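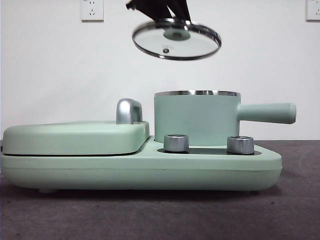 Lid off, held over the pot. Mint green breakfast machine, black gripper, my kitchen kit review for the week. Thread 🧵

---

**1/** So I've had the Ondeck arm kit on loan for a bit now and people keep asking me if it's any good for kitchen stuff. I've got opinions! Quite a lot of them, so get a brew on.

---

**2/** Quick background for anyone new here: Ondeck is the small tabletop arm from Niditano. You get the arm, the two-finger gripper, a clamp, a power brick and a year of their software. It's £955 all in. The version with the longer reach costs more and I haven't tried it.

---

**3/** I went for a breakfast machine as the test piece. Grill plate section on the left, little pot on the right, two silver knobs at the front. It's a nice mix of jobs for an arm: lids, handles, things that turn.

---

**4/** Setup first. The box says you'll be going in under an hour. I wasn't. The clamp was fine, the cable was fine, and then the software wanted an update, then the update wanted a login, then the login email went to spam. Call it an evening.

---

**5/** Once it's in though, the teaching mode is lovely. You hold the arm, move it where you want, press the button, move it again, press again. My mum could do it (she did, she made it wave at the cat).

---

**6/** Right, lids. A glass lid is a proper pain for a gripper. It's round, it's slippery, there's a metal rim catching the light all over the place, and the only sensible place to grab is in the middle. Miss the middle by a bit and the whole thing swings.

---

**7/** What you want to watch is the tilt. Mine comes up with the underside facing forward, and I spent ages thinking I'd taught it badly. Then I tried a slower lift and a firmer squeeze and decided I can live with a lean as long as the lid stays put.

---

**8/** Numbers, because someone will ask. I ran the lid job 100 times over a few evenings, lift off and put back. It dropped the lid 3 times, all of them on the way back down. Onto a folded tea towel, so the glass survived. Please use a tea towel.

---

**9/** The putting back is much harder than the taking off, by the way. Lifting is just up. Going back you've got to find the rim again, and if the pot has been nudged even slightly the lid sits skew and you get that horrible scraping noise.

---

**10/** Niditano sell a camera add-on that's meant to sort this out by looking for the rim before it lowers. I haven't got one. If anybody has used it with shiny pans I'd love to hear, as I've a feeling reflections might confuse it.

---

**11/** Fingers! The standard ones are hard and a bit angular. Good for handles, less good for anything smooth. I swapped in a pair of soft pads from Poulain, who do a little pack of them in different thicknesses, and the medium ones were the best money I've spent on this whole thing.

---

**12/** Only grumble with the pads is that they pick up every crumb going. Wipe them down or your next grab is basically a toast-based friction experiment.

---

**13/** Knobs are where I got properly cross. Short, round, smooth sides. The arm can get to them no problem, but turning one means rotating the wrist dead in line with the knob, and if you're off by a hair it walks round the edge and slips. I've had a few good turns. I wouldn't call it reliable.

---

**14/** Long pot handle is much friendlier. Big round thing sticking out sideways, loads to hold. I've only moved the pot when it's empty and I'm going to keep it that way. The manual is pretty firm about hot liquids and I like my feet.

---

**15/** Noise: quieter than I expected, a sort of soft whirr with a click when the fingers close. You could have the radio on. The power brick has a fan in it that's louder than the arm, which is daft, and it comes on when it feels like it.

---

**16/** Support was decent! I wrote in about the login faff and got a reply from Thibault Brunet, who sent me a proper set of steps and a shortcut for saving positions that isn't in the manual. Hold the teach button and tap the base twice. Saves so much time. You're welcome.

---

**17/** The software can hold up to 206 saved positions, which sounds like loads until you notice that one lid job eats a dozen. You can't put them in folders either, so mine is a long list of things like "lid up 2 NEW" and "lid up 2 new REAL". Folders please, Niditano.

---

**18/** Somebody in my replies asked how it compares with the Prirarwood arm. I had a go on one at a mate's. Prirarwood is stiffer and feels stronger, but the teaching bit is all on a screen with sliders and I lost patience. If you like sliders you might get on better with it than me.

---

**19/** Would I pay £955 of my own money? For a kitchen, no. It won't make your breakfast. For learning how picking things up works, or for messing about with a club or a class, yes, I think I would, and I'd put the Poulain pads in the same basket.

---

**20/** There's a firmware update due in September that's supposed to improve the wrist turning, so the knobs get another go then. The loan runs out before that, mind, so I'm off to write a very polite email asking to keep it a bit longer.

---

**21/** Forgot to say: the clamp only opens wide enough for a fairly thin worktop. Measure yours before you order. I ended up screwing mine to a spare chopping board and clamping that down instead, works a treat.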